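Thread on hard water in rental units, and why the scale numbers on the Dirnport municipal report are less useful than they look. Long. Mute if you don't care about calcium.

Units first. The report lists hardness in mg/L as calcium carbonate. Softener manuals mostly want grains per gallon. Divide mg/L by 17.1. If you skip this step you will set the softener wrong and blame the softener.

The published figure for the east zone is 370 mg/L. That works out to 21.6 grains. Anything above 180 mg/L is conventionally classed as very hard, so the label stops telling you anything well before you get to our number.

The figure is a yearly average. Dirnport blends well water with surface water from the Irnier intake, and the ratio changes with the season. When the intake is down for maintenance, the east zone gets straight well water. My test in March, during the shutdown, came back at 434.

I used a drop-count titration kit, not strips. Strips are fine for "hard" or "not hard." They top out too low to be of any use here, and the color pads are hard to read under warm bulbs.

Procedure, for those who asked: run the cold tap until the temperature stops changing, rinse the vial with the same water, fill to the line, add buffer and indicator, then add titrant one drop at a time and swirl after each. Stop at the first full blue. Purple is not blue.

Sample from a tap that isn't softened. In many buildings the outside spigot bypasses the softener and the kitchen cold line sometimes does. The bathroom is usually on the softened side, so a reading there tells you how the softener is doing and nothing about the supply. 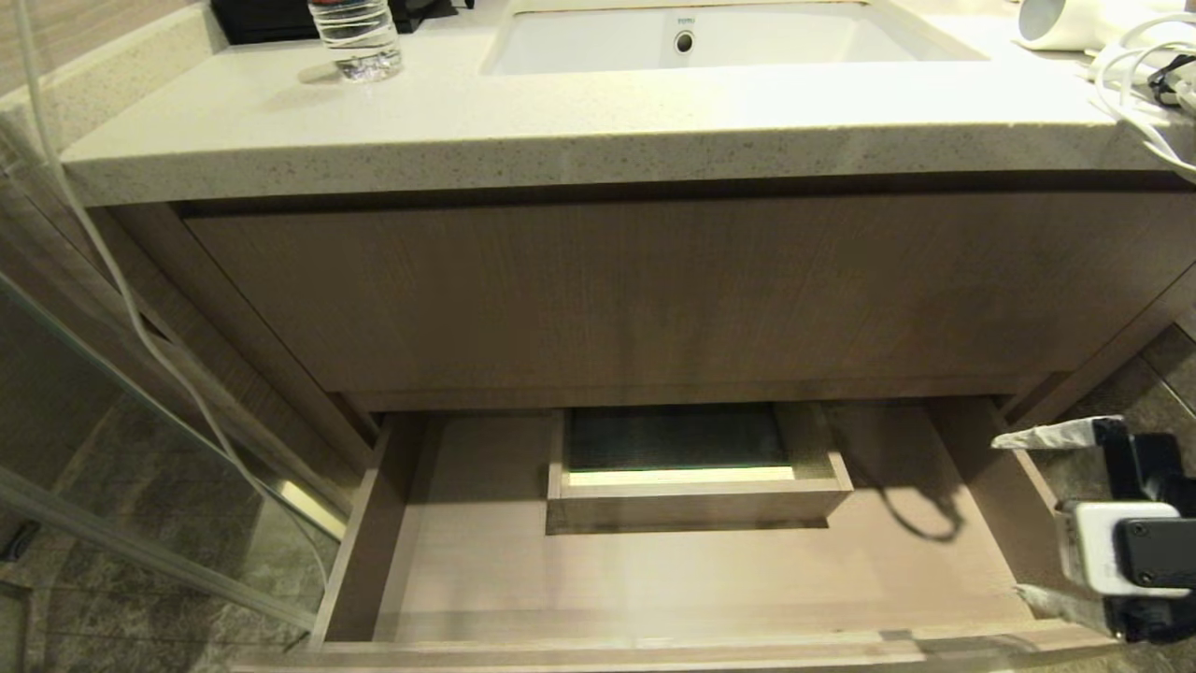
Dirnport, Oct 30, 2024

Picking this thread up again after the replies. Several people wanted to know whether scale will damage stone counters. Two separate issues. The deposit itself mostly sits on the surface. The damage comes from what people use to remove it.

Vinegar, citric acid, and most bathroom descalers dissolve calcium carbonate. Marble, limestone, and travertine are calcium carbonate. The acid can't tell the scale from the counter. You get a dull etched patch that no amount of wiping will fix.

Granite tolerates acid better, but the sealer may not. Engineered stone depends on the resin, so read the maker's care sheet. If you don't know what you have, treat it as marble. Neutral cleaner, soft cloth, dry it afterward.

Drying is the cheap fix and it works on every material. Scale forms when water evaporates and leaves the minerals behind. No standing water, no ring.

On aerators: unscrew, soak the insert in warm diluted vinegar in a cup, rinse, refit. Do this away from the counter. If the flow is still poor after that, replace the insert. Check the thread size before ordering.

On softener sizing. Grains per gallon times gallons per day gives the daily load. Divide usable capacity by that to get days between regenerations. Use the worst-case hardness, 25.4 grains in my case, not the average.

My unit is a Chidiac. It shipped set to regenerate every 8 days regardless of use. With the real hardness entered and the timer off, it settled at 4. So for half of each cycle the resin was spent and I was paying for a tank that did nothing.

Iron changes the math. Common practice is to add a few grains of compensated hardness for each mg/L of dissolved iron. The Dirnport report gives iron as "below limit," without a value. I've written to ask for the value.

Magnetic clip-on conditioners: they don't remove calcium or magnesium. Titrate before and after and you get the same count. I tested a Grurkusetti one that came with the apartment and it is now in a drawer.

Softened water does contain added sodium. At our hardness it's a bit under 200 mg per liter. Relevant if you're on a restricted diet or watering houseplants. Potassium chloride works in most units, costs more, and needs a slightly higher salt setting.

Renters: ask for the softener's model number and the programmed hardness value. If the second one is blank or still at the factory default, send the landlord the water report along with the conversion. Mine changed the setting the same week.

I'll add the iron value when the utility replies.

Contact | © 2024 | Back to top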